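October, a little before eight in the evening

Youssra wants me to keep a breakfast diary. She read somewhere that people who write down their mornings end up eating better, and I told her people who write down their mornings end up late for work. But I said I'd try it for 2 weeks, so I'm trying it.

So far I'm not convinced. Her plan is fruit first, coffee after. The fruit has to be sliced, laid on a board and eaten with a fork, slowly, sitting down. I asked what was wrong with peeling an orange over the sink like I've done all my life. She said that was feeding and this was eating. I let that one go.

The bamboo board does look nice with orange slices on it, I'll admit that much. I still don't see why a cutting board needs a wire handle on the side. Magdy says it's for hanging. He also told me bamboo never stains, and I'd like to see him put beets on it and say so again.
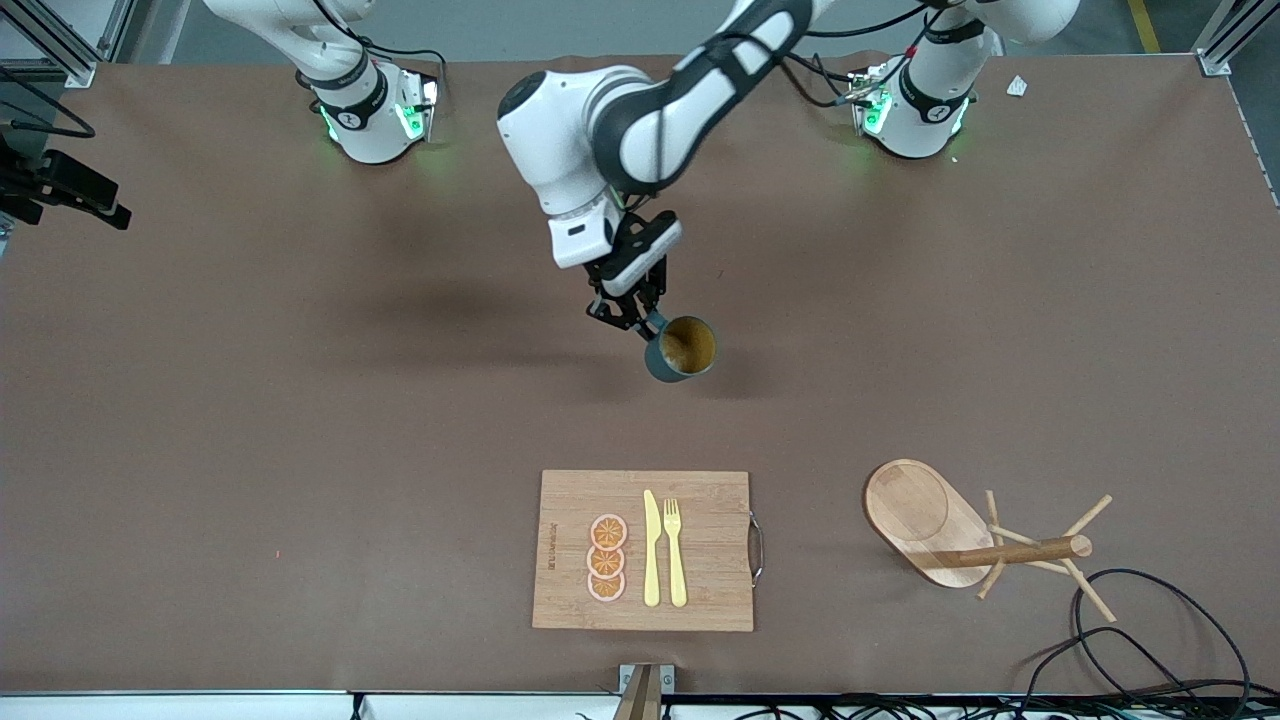 Then there's the matter of plastic cutlery. I have real knives and forks in the drawer, and yet the pale yellow ones keep coming out because they "go with the fruit." A plastic knife may get through a ripe banana. I wouldn't bet on it against orange rind. Hicham paid 80 for the set, picnic bag included, and he's been defending it ever since.

The mug I have no complaints about. It's a dull gray-teal and the color of the inside suits coffee. Youssra would like me to switch to the Kutuneo powder, which costs more than 400 a tin and smells to me like a wet basket. The label promises "calm energy." I read it twice and still couldn't say what it was promising.

Tomorrow I'm supposed to write down how I felt before the orange and how I felt after. I expect I'll have felt like coffee both times. Need to buy oranges, and dish soap.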